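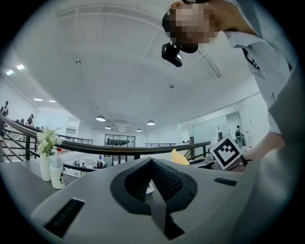 Item 1. Tables on the upper landing. Kirsty Dunmore opened with the state of the gray tables by the railing, which she said get wiped when someone thinks of it and at no other time. Stuart Yeoman disagreed and said the tables look fine to him. Kirsty said looking fine from the stairs is a low bar. She wants the white vase with the white flowers and the white cup with the little cartoon on it lifted every time a table is wiped, with no wiping around them. Stuart asked whether a vase belongs next to a railing over an open floor in the first place. Elsie Horrocks said it has a flat bottom and people have eyes. Stuart asked that his doubt be written down, and it is written down here. Agreed: the vase stays for now, on the side of the table away from the rail. Kirsty to tell the afternoon group.

Item 2. Minutes of the last meeting. Accepted with one change. Under "Supplies" it said the Bunting spray had been "well received." Noman Gilani pointed out that two people had liked it and one of them was the person who bought it. Wording changed to "tried."

Item 3. Cloths and sponges. Wilmer Chambi presented the quote from Cleken for 222 microfiber cloths in four colors, one color per area. The idea is that the kitchen cloth never ends up on the tables and the table cloth never ends up in the restroom. Elsie said we had a color system two years ago and it lasted until the first laundry day. Wilmer said that one failed because the chart was taped inside a cupboard door. Elsie said people could open a cupboard door. After some back and forth, the meeting was willing to try colors again on the upper landing only, orange for tables, and see whether anyone keeps to it. The full order was not approved. 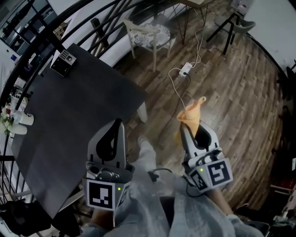 Orange-peach cloth at the dark gray table, keypad unit at the far corner.

Noman raised the keypad unit. It has been lying flat on the table and people either wipe over it or skip that corner altogether. He does not want anything damp near the buttons. Stuart asked why it isn't on a wall, where keypads generally go. Noman said the wall plate is on order from Senivex and he has been told "soon" three times. The meeting had no great faith in a fourth. Until it is mounted, the unit is to be picked up, the table wiped under it, and the unit put back in the same corner after the top has dried. Dry cloth only on the unit itself.

Item 4. The Fledlow trial. Wilmer reported on the Fledlow table finish, a coating that is supposed to keep fingerprints off dark surfaces for 60 days. Treating all the tables on both levels would come to $2,990. Kirsty asked who had measured the 60 days. Wilmer said it was on the leaflet. Kirsty said she had assumed as much. One table was treated in July and she could not tell which one it was until Wilmer told her, and she wipes them. Wilmer said the effect is easier to see in the morning. Elsie asked what time in the morning. Proposal to buy: not carried. Wilmer may keep the sample bottle and do a second table if he likes, but he should mark the underside so the rest of us can judge without being told.

Item 5. Time allowed for tidying. The sheet gives 7 minutes for clearing and wiping the landing. Stuart thinks that is plenty. Kirsty asked when he had last done it. Stuart offered to do it himself before the next meeting, with Elsie holding the watch — including the handrail, which he had not known was on the sheet. Accepted with some interest.

Item 6. Other business. Elsie asked that used cloths be hung up and not left in a ball. A ball of cloth smells by evening whatever color it is. No objection, and no confidence either. Noman asked for a hook near the stairs. Wilmer has a hook.

Actions
Kirsty: speak to afternoon group about vase and cup.
Noman: call Senivex again and get a date in writing.
Wilmer: smaller Cleken quote, orange only; put up hook.
Stuart and Elsie: timed wipe of the landing.

Meeting closed at 4:40 p.m. Next one in the same place, and please bring your own coffee.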